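十月一到，我的跑步瘾就彻底上来了！

夏天那几个月真是硬撑，早上五点多出门都一身黏汗，跑完4公里像刚从河里捞上来。现在不一样，傍晚下班换上鞋，沿着河堤一路往北，风是干的，桂花香一阵一阵，腿自己就想往前迈。上周我第一次一口气跑到了水闸再折回来，中间没停，进小区的时候差点喊出声（忍住了，门口有人遛狗）。

补水这件事我以前完全不上心，渴了才喝，一喝就是大半瓶，然后岔气。后来跟着跑团里的Kanini Kaijage练了一阵，她教我出门前两小时先喝500毫升，小口小口来，路上就不用老惦记着水。试了几回，后半程的感觉真的好太多了！
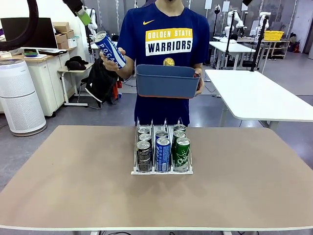

电解质饮料我一般留到跑完再喝，天凉了出汗少，短距离喝白水就够。要是哪天想跑长一点，我会在腰包里塞一小包盐味梅干，酸得眯眼睛，特别提神。

鞋也换了，旧的那双Cuvico鞋底外侧磨得发亮，早该退役，我愣是又拖了一个夏天。新鞋还在磨合，右脚小趾有点顶，先穿着跑短的，厚袜子薄袜子轮着试。

下个月想报个名，跑人生第一个半马。训练表已经贴在冰箱上了，每周4次，其中一次慢跑要慢到能聊天，这个对我来说最难，一兴奋就越跑越快。有没有人也在练慢跑的？留言告诉我你们都听什么歌，我的歌单节奏全都太快啦！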